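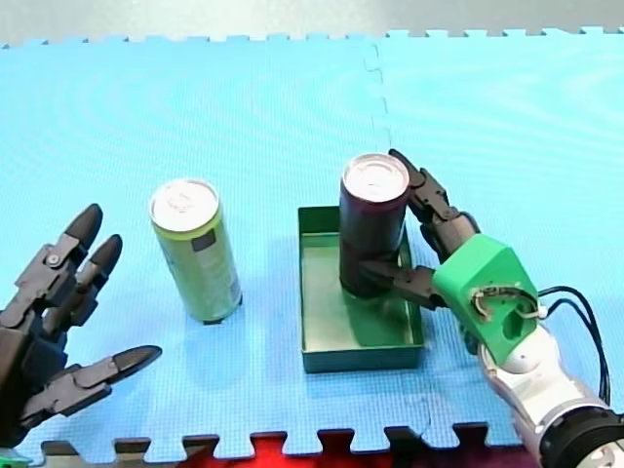 Sandetitz con dos manos distintas en la misma mesa: instalación, configuración y cómo evitar que se pisen. Voy rápido, que esto lo escribo entre prueba y prueba. Doy por hecho que ya tenéis los dos brazos moviéndose por separado y que Tivano (el driver de las manos) arranca sin errores. Si no, primero eso. El caso que uso en todo el tutorial es el de la mesa azul: lata oscura en la bandeja verde, agarrada por la mano derecha, lata verde pálido suelta sobre la alfombra, mano izquierda abierta esperando turno. Parece poca cosa. Ahí dentro están casi todos los problemas: dos cierres diferentes, dos latas parecidas de forma, una bandeja con paredes que el planificador tiene que conocer, y un trozo de mesa al que llegan las dos manos.

Actualizado el 6 de agosto de 2020. Lo de antes de esa fecha usaba el coordinador viejo y ya no vale.

Qué hace falta

Sandetitz, rama principal. La de desarrollo tiene lo de las trayectorias compartidas a medias, no la toquéis.
Tivano, un proceso por mano. Uno solo para las dos manos NO, luego explico.
Onsri para la percepción, con el modelo de cilindros cargado.
Un reloj común. Si los equipos no están sincronizados, dejad de leer y sincronizadlos.

Paso 1. Un proceso de Tivano por mano

Tentación habitual: un solo proceso, dos puertos, menos ventanas abiertas. Funciona hasta que una mano se queda esperando respuesta y la otra se para con ella. Dos procesos, dos nombres:

tivano --nombre mano_izq --config izq.conf
tivano --nombre mano_der --config der.conf

En cada fichero de configuración va el mapa de articulaciones. No copiéis el de la izquierda en el de la derecha cambiando el signo. Lo he visto hacer, lo he hecho. Son manos distintas, los dedos no se corresponden, y el signo es el menor de los problemas. Se rellena dedo a dedo: mandáis una orden pequeña, miráis qué se mueve, lo apuntáis. Aburrido. Media mañana.

Al terminar:

tivano-check mano_izq
tivano-check mano_der

Tiene que salir "mapa completo" en las dos. Si sale "mapa parcial" hay alguna articulación sin asignar y Sandetitz va a arrancar igual, sin avisar. Está pedido que avise.

Paso 2. Frecuencia del coordinador

El bucle del coordinador lo dejamos a 25 Hz. Los bucles internos de las manos van a lo suyo, mucho más rápido, ese no es el número que hay que tocar. En sandetitz.conf:

bucle_coordinador_hz = 25
espera_max_ms = 27
politica_retraso = congelar

espera_max_ms es lo que aguanta el coordinador sin noticias de una mano antes de aplicar la política. Con "congelar" la mano mantiene la última consigna de posición. Con "abrir" suelta. Para latas: congelar. Con "abrir", un paquete perdido y lata a la mesa.

Ojo que 27 sale de nuestra red. Medid la vuestra con sandetitz-latencia, dejadlo un rato, coged el peor valor y sumadle un poco. No la media. El peor.

Paso 3. La escena: qué sabe el planificador

El planificador solo esquiva lo que le contáis. Escena mínima:

plano mesa
caja bandeja abierta_arriba
cilindro lata_a movil
cilindro lata_b movil

La bandeja se declara como caja abierta con paredes y fondo, cada pared por separado. Si la metéis como bloque macizo, cualquier agarre dentro de ella da colisión y el planificador contesta "sin solución" sin más detalles. Es la pregunta que más me llega. Miradlo antes de escribirme.

Las paredes bajas engañan, además. Como son bajas, da la impresión de que se puede pasar de ellas. Luego el dedo inferior, el que cierra cerca de la base de la lata, entra rozando. Ponedle un margen al borde y subid la altura de aproximación:

margen_pared = alto
aproximacion = desde_arriba_luego_lateral

Con aproximación lateral pura también se llega, según dónde esté la lata. Si está metida en una esquina de la bandeja, no siempre.

Paso 4. Percepción con Onsri

Onsri busca cilindros y les da postura. Con latas de pie va bien casi siempre. Lo que da guerra:

Las tapas. Metal brillante, la profundidad ahí sale con agujeros. Activad ignorar_tapa = si y que ajuste el cilindro solo con el cuerpo.

El fondo de la bandeja refleja. Salen puntos falsos por debajo del plano real. Se arregla recortando todo lo que quede por debajo de la bandeja declarada en el paso 3. Por eso la escena va antes que la percepción y no al revés, como lo tenía yo en la versión anterior de esta página.

El color. La lata verde encima de la alfombra azul se separa sin problema. Una lata verde delante de una bandeja verde, menos, y si encima hay piezas verdes en la propia mano, peor. No uséis el color para decidir qué es lata y qué no. Forma primero, color solo para distinguir una lata de otra cuando ya están detectadas.

La mano delante. En cuanto los dedos cierran, la mitad de la lata desaparece para la cámara. Onsri entonces o pierde el objeto o, peor, le mueve el eje. Solución: al confirmar agarre, se congela la postura relativa y la lata pasa a colgar de la mano:

al_agarrar = adjuntar_a_mano
seguir_por = cinematica

Y se acabó la percepción de esa lata hasta que se suelte. Estíbaliz Cifuentes, que mantiene la parte de Onsri en Noltmont, prefiere seguir estimando con la lata en la mano y fusionar las dos cosas. Tiene razón en teoría. A mí me temblaba el eje y lo quité.

Paso 5. Detectar que hay agarre

Aquí es donde más tiempo se va. Tres condiciones, las tres a la vez:

el dedo ha dejado de avanzar aunque la consigna sigue cerrando
la corriente ha subido por encima del umbral
la apertura que queda es compatible con el diámetro que dio Onsri

Con dos de tres os vais a comer falsos positivos. El típico: dedo que toca la pared de la bandeja, se para, sube la corriente, y el sistema tan contento diciendo que tiene la lata. La tercera condición es la que lo pilla.

Umbral de corriente: uno por dedo, no uno por mano. El comando

tivano-umbral mano_der --objeto lata

cierra despacio varias veces sobre el objeto y propone valores. Propone. Bajadlos un poco a mano, que tiende a apretar de más. 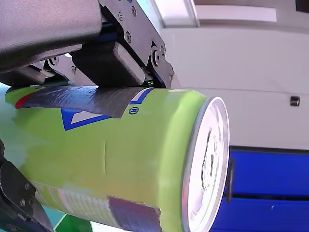
Y el umbral se calibra con la lata que vais a usar, en el estado en que esté. Una lata nueva y una con meses de pruebas encima no responden igual al cierre. Si el cuerpo tiene un pliegue, el dedo avanza un poco más antes de pararse y la primera condición llega tarde. Para eso está tolerancia_avance. Subidla de poco en poco. Si la subís mucho de golpe vuelve el falso positivo de la pared, y otra vez a empezar.

Lo mismo con la cinta. Una lata con trozos de cinta pegados cambia el rozamiento según por dónde se coja, y a Onsri la textura le da igual pero a la mano no. Si podéis elegir, agarrad siempre por la misma zona (preferencia_zona en el fichero del objeto). Si no podéis elegir, calibrad con el peor lado.

Latas tumbadas: fichero de objeto aparte. En serio. Con el eje en horizontal los candidatos de agarre son otros, y el generador de candidatos de pie se empeña en venir por donde no puede. Copiad lata.obj a lata_tumbada.obj, cambiad eje = horizontal y volved a lanzar tivano-umbral entero. No reutilicéis los umbrales de pie.

Paso 6. Zona compartida y turnos

El centro de la mesa es de las dos manos, o sea de ninguna hasta que se pida. Sandetitz lo resuelve con un testigo:

zona centro compartida
testigo centro quien_pide
liberar_al = salir_del_volumen

La mano que quiere entrar pide el testigo. Si lo tiene la otra, espera abierta en su postura de reposo. Abierta, importante. Si espera cerrada, luego pierde tiempo abriendo ya dentro de la zona y es cuando roza.

liberar_al tiene otra opción, "fin_de_tarea". No la useis. Si una tarea falla a medias el testigo se queda cogido y la otra mano espera para siempre. Con salir_del_volumen, en cuanto el brazo se retira se libera, haya ido bien o mal.

El volumen de la zona hay que dibujarlo contando con los cables. El planificador no los ve. Si la mano lleva bucles de cable por fuera, inflad el modelo de colisión de la muñeca hasta que los cubra. Queda feo en el visor, da igual.

Paso 7. Prueba en vacío y prueba real

Primero sin latas, escena cargada, objetos simulados:

sandetitz --ensayo --registro ensayo.log

Mirad en el registro las líneas TESTIGO. Tienen que ir en parejas, pedido y liberado. Un pedido sin su liberado es un fallo aunque el movimiento haya quedado bonito.

Luego con latas, velocidad baja, una mano sobre la parada. El registro largo que tengo es de 1.512 ciclos seguidos y los fallos que salieron eran casi todos de percepción, latas que Onsri daba por perdidas justo antes del agarre. De turnos, cero. Eso me tranquiliza bastante con el paso 6 y nada con el 4.

Errores que salen mucho

"sin solución": bandeja maciza. Paso 3.
"objeto perdido" al cerrar: falta adjuntar_a_mano. Paso 4.
"agarre confirmado" y la mano sube sin lata: estáis con dos condiciones, faltaba la tercera. Paso 5.
La mano de la izquierda no se mueve nunca: testigo cogido, o el nombre del proceso no coincide con el de sandetitz.conf. Mirad mayúsculas.
Las dos manos congeladas a la vez: casi siempre relojes.
La lata gira dentro de los dedos al levantar: cierre demasiado arriba. Bajad el punto de agarre antes que subir la fuerza.

Pendiente

Pasar la lata de una mano a otra en el aire. Hay una versión que funciona a ratos, en la rama de desarrollo, y por eso he dicho arriba que no la toquéis. En septiembre subo la página con eso, con los ficheros de objeto completos y con el script de comparar registros. Si encontráis un parámetro que aquí se llama de una forma y en vuestra versión de otra, mandádmelo con el número de versión delante.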